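3.2 Materials and conditioning

Sheet stock for the creep tests was supplied by Trimeo in a single lot and cut at the Endale workshop. All blanks came from the same side of the parent sheet, with the long edge parallel to the casting direction. After cutting, the blanks were annealed, cooled in the oven with the door closed, and stored flat between sheets of kraft paper. Storage began in January and lasted 105 days. No blank was handled during that period except for weighing.

Holes were bored before annealing. Earlier work at Rinimwood bored them afterward and reported fine cracks at the rim within 8 days of loading, so the order was reversed in this study. Edges were polished by hand on four of the blanks and left as cut on the others. Clear acrylic with a round opening and a lipped front edge is a common form in light shelving (Figure 4), and the load cases in Section 3.3 were chosen with such parts in mind.

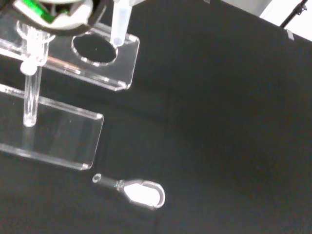 Figure 4. Clear acrylic shelf with round hole and bent front lip.

3.3 Loading procedure

Each blank was supported along its two short edges and loaded at midspan by a dead weight resting on a felt pad. Deflection was read from a dial gauge at fixed intervals, with the first reading taken one minute after the load was applied. Loads were held for around 202 hours. Room temperature was logged at the same intervals, and any run in which it drifted outside the set band was repeated with a fresh blank. Recovery was followed for the same length of time after unloading. Gauge zero was checked against the Cusatska reference block at the start and end of each run, and the mean of the two readings was subtracted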